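Section 4. Setting Up and Verifying the Grip on Wrapped Items

This section applies to the Nallance gripper when fitted with the Fivero wrist camera. It covers first-time set-up for film-wrapped food items and for the replica items supplied in the practice kit. Complete Section 3 (Mounting and Cabling) before you begin.

4.1 Before You Start

Confirm that the arm is in Hold mode and that the status light on the controller is steady. Place the tray within the marked work area, with its long side parallel to the base plate. Remove loose labels, crumbs and scraps of film from the tray.

CAUTION: Keep hands clear of the finger linkages whenever the controller is powered. The outer links move inward as the fingers close and can pinch.

4.2 Creating an Item Profile

1. On the controller, open Items and select New Profile.

2. Enter a name for the item. Names may contain up to 41 characters. Do not reuse the name of a deleted profile until the controller has been restarted.

3. Under Surface, select Film Wrap. This setting lowers the closing speed and turns on the second contact check.

4. Set Grip Force to 2. The scale runs from 0 to 100 and has no units. Soft items should be started at the lowest value that will hold them.

5. Under Grip Point, select Base. The Center option is intended for boxes and rigid cartons only.

6. Press Save. The controller returns to the Items list.

NOTE: Profiles made with the earlier Cornari software may be imported, but the Surface setting is not carried over and must be entered again by hand.

4.3 Running a Test Grip

1. Place one item on the tray and select its profile.

2. Press Test Grip. The arm approaches, closes the fingers and stops. It will not lift the item until Continue is pressed.

3. Check the wrist camera view on the controller. The item should be upright, with one inner finger against each side of its base.

4. If the item leans, press Release, turn the item slightly and repeat the test. Raise Grip Force by one step only after a second failed attempt.

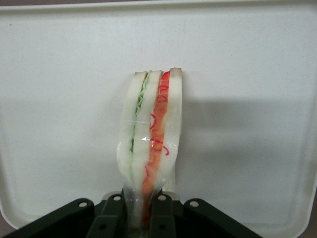 Figure 4-2. Wrist camera view: wrapped sandwich replica held at the base, cut edge up.

5. Press Continue to lift the item, then press Return to set it down.

NOTE: Glare from the wrap may trigger message 458 (Item Edge Unclear). Dim or move the nearest lamp – do not change the camera exposure – and run the test again.

CAUTION: Replica items from the practice kit are not food. Store them apart from items intended for sale or service.

4.4 Recording the Result

Enter the profile name and final Grip Force in the set-up log at the back of this manual. Sites under a Wickramasinghe service plan should send a copy of the log page to their service contact.

Section 4 revised 2024-10-19. Approved for issue: Tadhg McGrath, Technical Publications.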